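Council should stop charging for the tip

Radville Shire put its tip fees up again in January. A small trailer of mixed rubbish now costs more than most people in Stastell pay for a week's milk and bread, and the minimum charge applies even if all you have is one broken chair. I think the household fee should go altogether, and I say that as a ratepayer who will end up covering it some other way.

The council's case is simple enough. Landfill costs money to run, the state levy goes up every year, and the people who use the service should pay for it. I agree with the first two points. The third sounds fair until you drive out along Saludo Road past the creek crossing and see what is lying in the ditch.

Last financial year the shire picked up 2231 separate loads of dumped rubbish. That figure comes from its own annual report, on a page near the back. Each of those jobs needed a truck, and the crew is usually two people who could otherwise have been grading a road or fixing the playground fence. Some of it was tyres and building waste, which a free household tip would not fix. A good part of it was ordinary stuff: mattresses, prams, garden chairs, bags of clothes.

The council already gives each property two vouchers a year. They arrive with the rates notice, so they go to owners. Renters are supposed to get them passed on by the landlord or the agent. I rented in Stastell for six years and never saw one. Renters are also the people who move most often, and moving is when you find out how much you have that no one wants. 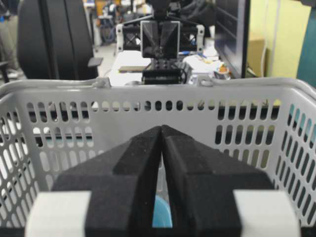

There is also the matter of what gets thrown out that need not be. The tip shop at Radville used to take anything clean and usable at the gate, before the weighbridge, and you paid only on what was left. When the new weighbridge went in, the shop ended up on the wrong side of it. Now you are charged on the way in and have to ask for the difference back on the way out. Most people do not bother. The shelves at the shop are thinner for it, and I used to get all my jars and half my tools there.

Hasoso, the contractor that runs the site, says moving the shop would mean a new slab and power connection. I accept that. A gate sign and a drop-off bay before the scales would not need either, and could be tried for a few months to see how it goes.

As for the money, spreading the household fee across general rates would cost each property up to $20 a year. I would pay that, and so would most of my neighbours if it were put to them plainly. Businesses and builders should keep paying by weight, as they do now.

Some people will say this rewards those who buy too much and throw it away. Perhaps it does, a little. But the fee has not made anyone here buy less - it has moved the rubbish from a managed hole in the ground to the side of the road, where we pay to collect it anyway.

The draft budget is open for comment until the end of May. The form is on the shire website under Have Your Say, and there are paper copies at the library desk.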